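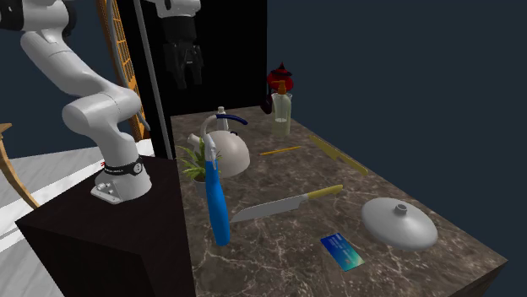 Projektbericht: Bar oder Karte? Zahlungsverhalten in Cafés und kleinen Läden

Gruppe: Ffion Gethin, Imre Bakos, Gizella Katona
Betreuung: Krisztina Vass
Stand: Samstag, 17. August 2024

1. Worum es geht

Ausgangspunkt war ein Streit in der Gruppe. Imre hat nie Bargeld dabei, Gizella fast nur. Im Seminar kam dann die Frage auf, ob kleine Beträge überhaupt noch bar bezahlt werden und wovon das abhängt. Alter? Betrag? Schild an der Kasse? Daraus wurde das Thema.

Leitfrage: Welche Umstände an der Kasse führen dazu, dass Leute bei kleinen Einkäufen bar oder mit Karte zahlen?

Nicht behandelt: Onlinehandel, Trinkgeld (wäre ein eigenes Projekt), Ratenkauf.

2. Vorgehen

Zwei Teile. Erstens Fragebogen, 400 Stück ausgedruckt und verteilt, in der Mensa, in der Bibliothek und vor dem Karaca. Zweitens Beobachtung an der Kasse, immer zu zweit, eine Person schaut, eine schreibt. Notiert wurde: Zahlungsart, Betrag in groben Stufen, Tageszeit, ob vorher nach Kartenzahlung gefragt wurde. Keine Namen, keine Gesichter, keine Kartendaten.

Beobachtet haben wir im Café Karaca und im Schreibwarenladen Edonis. Beide Betriebe waren einverstanden, Aushang hing an der Tür. Insgesamt 664 Zahlvorgänge. Geplant waren mehr, aber Edonis hatte dann Inventur und Imre war krank.

Der Fragebogen war im ersten Entwurf viel zu lang. Frau Vass hat uns die Hälfte gestrichen, zu Recht. Übrig blieben 5 Fragen plus ein Feld für Anmerkungen. Gerade das Anmerkungsfeld war am Ende das Beste, teilweise halbe Aufsätze drin.

3. Ergebnisse Kasse

Im Karaca wird überwiegend mit Karte oder Handy gezahlt, morgens noch deutlicher als nachmittags. Vermutung: morgens eilig, einzelner Kaffee, keiner will Münzen suchen. Nachmittags sitzen Gruppen da, es wird geteilt, und beim Teilen kommt das Bargeld wieder raus.

Edonis genau umgekehrt. Viele Kleinstbeträge, einzelner Stift, ein Radiergummi. An der Kasse klebt ein Zettel mit Mindestbetrag für Kartenzahlung. Der Zettel ist alt und laut Inhaberin gilt er gar nicht mehr. Wirkt aber trotzdem. Mehrere Kunden haben ihn gelesen, die Karte weggesteckt und Kleingeld gesucht. Für uns der interessanteste Befund überhaupt – ein Zettel, der nicht mehr stimmt, und alle halten sich dran.

Gefragt ("Geht auch Karte?") wird bei Edonis ständig, im Karaca so gut wie nie. Dort steht das Lesegerät vorne auf der Theke, bei Edonis liegt es unter dem Tresen und wird erst auf Nachfrage rausgeholt. 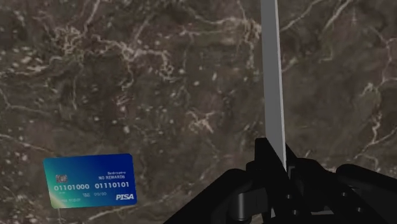

Abb.: Kreditkarte auf dunklem Marmor

4. Ergebnisse Fragebogen

Rücklauf war ok, aber ungleich. Aus der Bibliothek kam viel zurück, aus der Mensa wenig, dort lagen die Bögen nach dem Essen teilweise auf den Tabletts. Die Mensa-Bögen haben wir deshalb nur getrennt angeschaut.

Häufigste Gründe für Karte: geht schnell, man muss nicht zum Automaten. Häufigste Gründe für bar: besserer Überblick, Datenschutz, Gewohnheit. Der Überblick wurde auch von Leuten genannt, die selber fast immer mit Karte zahlen. Also ein bischen schlechtes Gewissen dabei?

Einige nutzen die App Winano zum Aufteilen von Rechnungen. Die hatten wir gar nicht auf dem Schirm, im Fragebogen gibt es dafür kein Kästchen. Wurde dann unter "Sonstiges" eingetragen, mal als Karte, mal als bar. Lässt sich im Nachhinein nicht sauber trennen.

Aus den Anmerkungen:
"Ich zahle bar, wenn ich sparen will. Klappt nie."
"Mit Münzen an der Kasse fühle ich mich gehetzt."
"Meine Oma gibt mir Scheine, die müssen ja irgendwo hin."

5. Probleme

– Nur 2 Läden, beide in Jallwood, beide nah am Campus. Für die Stadt sagt das wenig.
– Betragsstufen zu grob gewählt. Ein Espresso und ein belegtes Brötchen landen in derselben Stufe.
– Handy und Karte wurden anfangs zusammen notiert, später getrennt. Auswertung deshalb nur zusammen.
– Alter nur geschätzt, haben wir wieder rausgenommen.

6. Wie es weitergeht

Ita Dunne aus dem Parallelkurs möchte die Beobachtung im Dezember wiederholen, im Weihnachtsgeschäft, mit unserem Bogen (dann mit Kästchen für Apps). Bei Edonis würde die Inhaberin den Zettel für eine Woche abnehmen, damit mann vorher und nachher vergleichen kann. Zusage ist da, Termin noch offen.

Rohdaten liegen als Tabelle im Kursordner. Bitte nicht die Spalte "Bemerkung 2" verwenden, die ist beim Sortieren verrutscht.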